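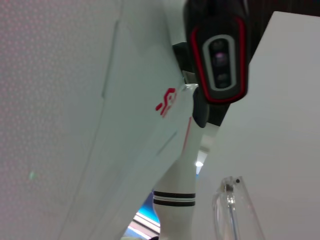
I started at Gusoda in July, on the packing side, when every tray was still filled by hand. A good shift for one person was 700 trays. The first arm went in at the end of line two, and now the line does 1725 with one of us standing by.

The arm didn't take my job, but it did change it. I used to pick and place for eight hours. Now I load the feeders, clear the jams and check what comes out. My wrists feel better. My feet feel worse, since I walk back and forth between two lines all shift.

Aurel Sârbu trained me on the controls. He had packed by hand for 13 years and he was not happy about it at first. He told me the hardest part was the quiet. We used to stand side by side and talk while we worked. Now we're spread out and the next person is too far away to hear.

The pay is the same. I think it should have gone up, because we learned a new job and we're the ones who get called when something stops. I asked my supervisor and was told it would be looked at next year.

Two people moved to the Prulum warehouse and one left. The rest of us are still here. Line three gets its arm after the summer, and I've signed up for the second training. It's four mornings, starting at 6, and they pay us for the time.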